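Keeping Your Phone Happy on Game Night (and Your Kitchen Too)

Posted by Ratih Sembiring in Home Tips

We are a touch-and-drag household. My nephews play Plorkel, a silly little soccer game where you steer one player around with your thumb, and when they come over the phones and the tablet live on the kitchen counter between rounds. Over the past year I've picked up a handful of habits that keep the screens clean, the batteries alive and the butter out of the charging ports, and a few readers have asked me to write them all down in one place. So get yourself a coffee, because I do go on!

Start with clean hands and a dry cloth. Most of the trouble people have with dragging games (the player stops dead, or runs off the wrong way) is plain old grease on the glass. I keep two microfiber cloths in the drawer by the stove, one barely damp and one dry. Wipe with the damp one, follow with the dry one, and do it with the screen off so you can see the smears. Please don't spray anything straight onto the phone, and leave the window cleaner under the sink where it belongs.

If your fingers drag and squeak, a tiny dusting of cornstarch does wonders. I mean tiny! Rub a pinch between thumb and forefinger over the sink, clap off the extra, and you'll glide along beautifully for a good half hour. Dezső Pintér wrote in to say he uses baby powder, and that works too, though your crackers will taste of it.

Take the case off now and then. Phones get warm during long games, and a thick rubber case holds that warmth in. When ours gets toasty I slip the case off and set the phone on the bare counter for 30 minutes. Never put it in the refrigerator, no matter what your brother-in-law tells you, as the damp can get inside.

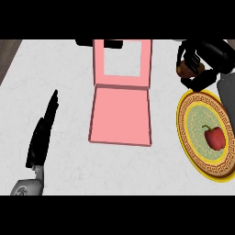 A pink windowed box, open on a marble countertop

Plug in early. We start charging when somebody hits 50 percent, long before the warning pops up, and the cord goes along the back of the counter, well away from the sink. A binder clip on the edge of a shelf makes a perfectly good cord holder, and you probably have one in the junk drawer already. Thread the thin end of the cable through the metal loops and it'll stay put when you unplug.

Serve dry snacks. I learned this one after an evening of barbecue wings that I would rather not talk about. Pretzels, grapes, cubes of cheese on toothpicks, popcorn with the butter left off (put it in a little dish for the grown-ups). Anything you can eat with one hand is a winner, and if you set out a bowl of damp paper towels next to the food, even the ten-year-olds will use them. Mostly.

Prop the tablet properly. A cookbook stand is just the thing, with a folded dish towel underneath so it doesn't skate around when the tapping gets excited. For a phone, I like a clean coffee mug with the handle turned to the back.

Turn the sound down and the notifications off before anybody starts. I was one goal away from beating Tirta's record of 53 when the pharmacy texted me, and my star player wandered clean off the field. I'm still a little sore about it.

Next time I'll get to headphones, and how I get earwax out of the mesh without poking a hole in it.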